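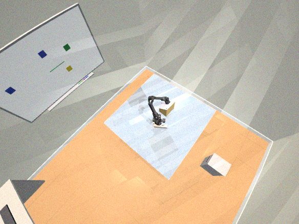
Repetitive strain injury, usually shortened to RSI, is a broad everyday name for pain and loss of function in the muscles, tendons and nerves that is brought on or made worse by doing much the same movement over and over. It is most often felt in the hands, wrists, forearms and elbows, though the neck and shoulders come in for their share as well. The posture that goes with it is familiar from any packing bench: the elbow held up high, the forearm stretched out almost level, and the hand bent downward at the wrist over a small box, much as the black jointed arm has it. A person can hold that position for a moment without the least trouble. Held or repeated through a whole working shift, it asks a good deal of the tendons that run along the back of the forearm, and these are slow to mend once they have become sore.

Names and scope

The term covers a whole family of complaints, and doctors in different countries have never quite settled on what to call it. Work-related upper limb disorder, cumulative trauma disorder and occupational overuse syndrome are all found in the literature, and a reader looking through older papers will need to search under each of them. Some of the conditions gathered under the heading have clear medical definitions of their own, among them carpal tunnel syndrome, tennis elbow and trigger finger. Others are more diffuse, with aching and tiredness in the arm that cannot be pinned to a single tendon or nerve, and for these the plain phrase "non-specific arm pain" is often preferred.

Symptoms

The trouble tends to creep in. Many people first notice a dull ache or a tingling toward the end of the working day, and since it has gone by morning they think little more of it. Later the ache may begin earlier in the shift and hang on through the evening, and small household jobs such as turning a key or lifting a kettle become oddly difficult. Stiffness, throbbing, numbness, weakness of grip and poor sleep are all commonly reported. Swelling may be present, but quite often there is nothing at all to see from the outside, and this has led to a fair amount of unkindness toward sufferers over the years.

Causes and contributing factors

Repetition gives the condition its name, but it seldom acts alone. Force matters, and so do awkward postures, cold surroundings, vibration from hand tools, and long stretches without a pause. The way work is organized plays a part too. People who have little say over their own pace, or who are paid by the piece, may push on through discomfort that others would take as a signal to stop – and worry about the job itself can leave the shoulders tense for hours on end.

Hobbies and home life should be counted in. Knitting, gardening, playing an instrument and caring for small children all use the same muscles, and a full account of someone's week is usually more helpful than a look at the workplace by itself.

Diagnosis

There is no single test for RSI. A doctor or physiotherapist will generally ask about the work, feel for tender places, and try the strength and range of the joints. Nerve conduction studies are useful where carpal tunnel syndrome is suspected, and blood tests or scans may be ordered to rule out arthritis and other illnesses that can feel much the same.

Treatment

Easing or changing the activity that brings on the pain is normally the first step. Complete rest over a long period is now less often advised, as muscles weaken quickly when they are not used, and most people are encouraged to keep the arm gently moving. Physiotherapy, splints worn at night, heat or cold packs and short courses of painkillers all have their place. Steroid injections and surgery are kept for particular diagnoses. Recovery can take weeks or a good many months, and it tends to go better when the person is helped back to work in stages.

The Jostell bench trial

A small but often mentioned piece of local work was carried out at the Jostell packing hall in Hovovberg, where Aisyah Santoso, an occupational therapist, followed 8 packers through a change in the layout of their benches. The work surface was lowered, the cartons were brought closer to the body, and a pause of 5 minutes was added to each hour. Her notes, kept over 3 months, recorded less evening soreness among most of the group, though she was careful to say that there was no comparison bench and that the busiest season had already passed.

Carter MacLeod later used the same layout at the Grukska mail depot, with over 100 staff, and found that the pauses were the part most readily dropped on a heavy day. His report recommended rotating people between tasks that use different muscles – sorting, driving and counter work, for instance.

See also

Carpal tunnel syndrome
Ergonomics
Ginting grip scale
Hand-arm vibration syndrome
Tennis elbow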